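Search this site Enter keywords Go

About Dornska Play Library

Dornska is a toy lending library on the ground floor of the Drestmont building. We opened in October with one shelf of puzzles and now hold 2,090 items. Members borrow up to 4 at a time. Families, home daycares and preschool classrooms can all join.

Large pieces stay in the playroom and are used on site. The play kitchen is the one children ask for most. It has a white tile backsplash, a white countertop and a stove, with a wooden spoon and a slotted spatula hanging against the tiles.
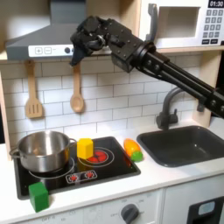
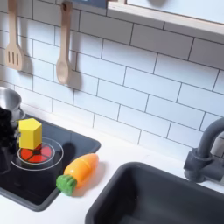 Children may bring blocks and other small toys over to the kitchen and cook with them. We ask that they go back in their own bins before the family leaves. Staff wipe down the counters and the play food at closing.

Our second room, at Ngata, is for children under three and has soft toys and low shelves only. The two rooms together cover 3,000 square feet. Donated toys are accepted at either door if they are clean and complete. Please do not leave bags outside after hours.

The library is run by the Jilmont Fund for Early Play and is supported by member dues. Playroom visits are included in the membership.

Filed under: About Us, Playroom, Pretend Play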